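Subject: Re: [stall-list] Roll-top covers and the boxes for the Flurgate market

Hello all,

I answer under the quoted text, as the list rules ask. Excuse my English where it is stiff, I write it slowly and it still comes out like a letter to the bank.

> We have our first table at Flurgate in May and we sell only doughnuts.
> At the moment we put them on paper plates with film over the top, and
> the glaze sticks to the film. Somebody here mentioned trays with a
> clear cover that rolls back. Are they worth the money for such a small
> stall? And do you put the doughnuts directly on the tray or in
> something? We have 4 flavours, perhaps more later.

For 4 flavours I would take two trays. We have the same arrangement: a white tray with a rim, and over it a clear curved cover with a black handle along the upper edge. The cover turns on a small black knob at the end, so it goes up and back and you don't need to find a place to put it down. With film you always need that place, and on a market table you never have it.

We put two doughnuts in each tray, every one in its own open kraft box with a sheet of printed paper inside. The customer points, and you have something to hold that isn't the doughnut. For moving one a little in its box we keep a narrow white paddle on the table.

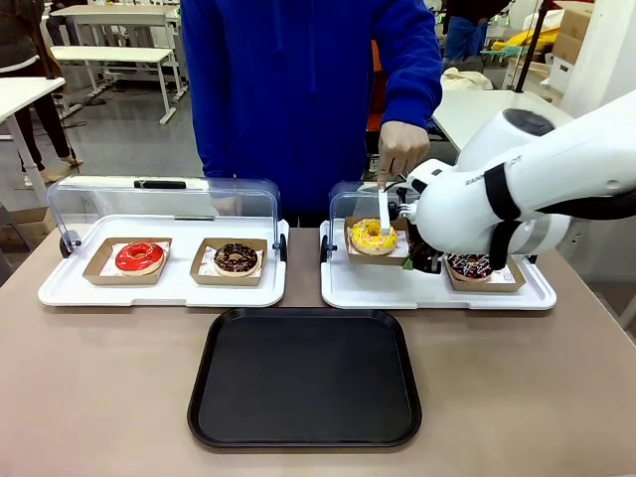

## Which flavour goes where

I keep the plain red glaze and a chocolate one together on one tray, and the yellow one with the second chocolate on the other. Two chocolates side by side look like the same product from a distance, even when one has coloured sprinkles. At the Festivo last year we had them together and I explained the difference all morning.

The lining paper is from the Jistotano wholesaler, order number 2609. It has red smiley faces and the words "YUMMY" and "SMILE". I found this childish when the parcel came, but the customers like it and the print is small enough that the glaze remains the thing you look at. Fold the paper a little higher than the box. If it is cut exactly to the box, the crumbs go under it.

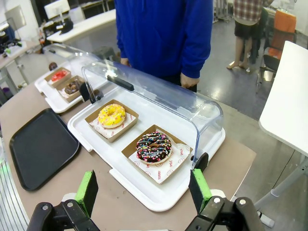 Do the covers have to stay closed between customers? At our market they stay down whenever you are not serving, but please ask your own organiser, as the rules are different from one town to another.

> Also, what is the best thing to hand the doughnut over on? My partner
> wants tongs, I want a small board.

I use a black serving tray, rectangular, with rounded corners and a raised lip. It stands empty beside the covered trays or before them, and the chosen box goes on it, so you don't reach over people's hands. Choose a dark one if you can. Sugar shows on it at once and you wipe it, while on white you notice it only in the evening.

With tongs I had bad luck. They take the nuts and the sprinkles with them, and a soft glaze keeps the mark of both sides.
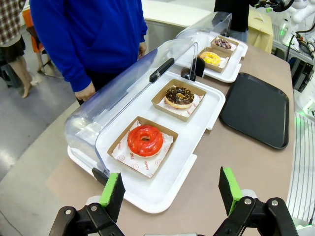

Two members answered me privately about the tongs before I could finish this message. The first wrote that silicone ends solve the problem completely, and that the steel ones should be left for bread rolls. The other has sold at the Van Dusen hall for many seasons and said she lifts the whole box with two fingers under the corner and has no tool at all, only a pile of 80 spare liners under the counter.

I think both are right for their own table. Ours is long, so I can stand behind the trays and open either cover without walking. If yours is short, put the two trays close together and leave the free place at the front, for the serving tray and for the change.

One more remark about cleaning. Use a soft cloth and lukewarm water on the clear part. I once used the rough side of a sponge and the scratches are still there when the sun comes from the side.

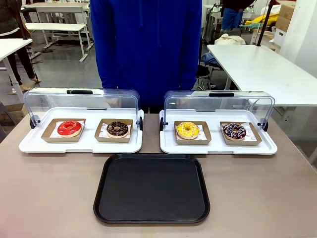 *Two covered trays with the covers rolled back, and the black serving tray in front.*

The trays are number 1627 in the same catalogue as the paper. I don't remember the price and I have lost the invoice, so please ask them directly. They answer quicker before 10 in the morning.

Kind regards, and good luck in May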